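4. What people call brown when they have to live with it

4.1 Why I stopped asking for "the right word"

My first go at this part of the study was a bit of a disaster, and I may as well say so before getting to the results. I had the Jelov cards, a stack of forms and a room at the Nanthorpe library, and I asked everyone who sat down to give me the best name for each brown. What I got back was a lot of worried faces. People thought there was an answer and that I had it on a sheet somewhere (I didn't). One man asked if he could take the cards home and think it over. Another wrote "brown" on every line and then apologised to me for it!

So I changed the question. In the second version, which is the one reported in this section, I asked people to imagine phoning a friend who was standing in a paint shop and telling them which tin to pick up. You can't wave a card down a phone line. You have to say something, and it has to be something the friend will get. The change in mood was huge. People chatted, argued with themselves, laughed, and said things like "no, she'd come back with the wrong one if I said that". The forms filled up with 2451 usable replies, and most of what follows rests on those.

By "usable" I only mean that I could read the handwriting and that the reply named a colour at all. I kept the rude ones. I kept the ones in other languages too, where the person had told me what the word meant to them, though I've left them out of the word lists in this section.

4.2 Things you can drink, things you can dig

Going through the forms with Mwanahawa Odera, who read all of them separately from me so that we could compare notes, I was struck by how few kinds of thing people reach for. Drinks come first by a long way: coffee, tea, cocoa, with milk in them or without, and sometimes with very exact instructions as to how much milk. Then comes the ground, meaning mud, clay, sand, peat and the towpath. After that it's animals and leather, and a long tail of one-offs that I love but can't do much with ("Gran's sideboard", "the inside of a mushroom", "school dinners").

Mwanahawa and I disagreed quite a lot over which pile some of these belonged in. Is "biscuit" a food or a colour word in its own right by now? I say it's still a food. She says it's been on so many carpet labels that it has stopped being one. We ended up marking such words as shared and counting them in both piles, which is untidy, but I couldn't think of anything fairer.

What did surprise me is how much the choice of pile depended on where people thought the colour was going to end up. If I said the paint was for a kitchen, drinks went up. If I said a shed or a fence, out came the mud. The card was the same card. I hadn't planned this as a test and only noticed it when I'd been careless about the wording with one group, so please treat it as a hint and no more. I'd want to run it properly with the room named on half of the forms and left off the other half.

The other thing that changes the word is company. A brown on its own is a very different beast from a brown with something bright sitting on it. Put a yellow or a pale blue next to a middling brown and people stop calling it "dull" and start calling it "warm", sometimes in the space of one sentence. Large plain tabletops are a good place to see this, because the brown is doing all the background work while the small bright things get the attention.

Figure 4. Brown tabletop with a yellow wire rack and a small lavender-blue object.

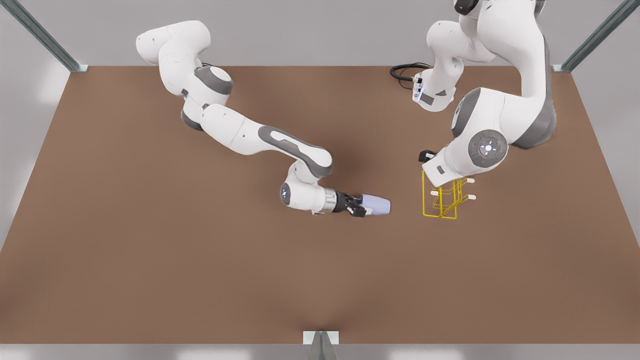 I asked a smaller group about this directly, by laying the cards out bare and then again with a scrap of coloured felt in the middle of each. The scraps came from Marilou Policarpio's sewing box and I'm grateful for the loan, though I gather the mustard one was meant for something. With the felt in place, people used more pleasant words and fewer of them. Without it they rambled. They'd start with "brown", take it back, add "greyish", take that back, and finish up somewhere near "sort of nothing". One woman told me the bare card felt like being asked to describe a hum.

I think that's rather a good way of putting it, and it fits with something that kept coming up in the talk round the table. People aren't used to looking at brown. They look at what's on it. It's the desk under the letter and the path under the dog. Asked what colour their own kitchen table was, several people had to stop and picture something lying on it before they could tell me.

4.3 The middle browns

The cards at either end of the Jelov set gave no trouble. The darkest ones were chocolate or coffee for nearly everyone, and the palest were cream, sand or, among those who'd been decorating lately, whatever it said on the tin. The fun starts in the middle, with the muted ones that lean a bit to grey and a bit to pink. For these I have more different names than for all the rest together.

"Taupe" is the word that causes the rows. Those who use it are very sure about it, and no two of them seem to mean the same thing. Some point at a card that's nearly grey. Some point at a proper brown. A fair few told me they knew the word, had read it in catalogues, and would never say it out loud in case they got it wrong. On the phone to the friend in the shop, though, even the taupe people tended to drop it and fall back on drinks. "Milky coffee, but somebody's left it standing" got the idea across to everyone I tried it on.

Dorna and Bañez, the two shade lists I used for comparison, don't help much here. Dorna likes place names, and unless you've been to the place you're none the wiser. Bañez goes in for moods. I read a few of the Bañez names aloud with the cards turned face down and asked people to guess the family of colour, and I had blues, greens and a lilac before anyone said brown.

Light makes all of this worse, or more interesting, depending on how your day is going. Even one flat, matte coat of a single brown won't stay a single brown over a large area. A stretch of it can be lighter and warmer in the middle and go slightly cooler and darker towards the corners, with no join anywhere that you could put a finger on.

Figure 5. A smooth matte brown surface, with gentle shading from the middle to the corners. 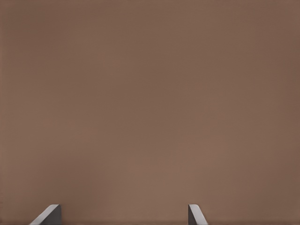 When I asked people to name a painted board (the hall has a big one, done in a middle brown for the purpose), they nearly always gave one word for it and defended that word, even after I'd got them to look at the two ends in turn. "It's the same paint," they'd say, quite rightly. But if I masked the board so that only one end showed, and then later only the other, the same people would happily give me two names. "Clay" for one and "cocoa" for the other was a common pair. I did this in the late afternoon, with the blinds half down, and again in the morning with them up. The morning names were lighter and more of them were food.

A word of warning for anyone who wants to try the board. Do it on a good thick backing, let it dry flat, and keep people from leaning on it. Mine has a dent at shoulder height, and from then on three people described the dent before they'd say anything about the colour. I've left their replies in, but they're marked with a star in the word lists, along with the replies from anyone who told me they worked in paint or printing.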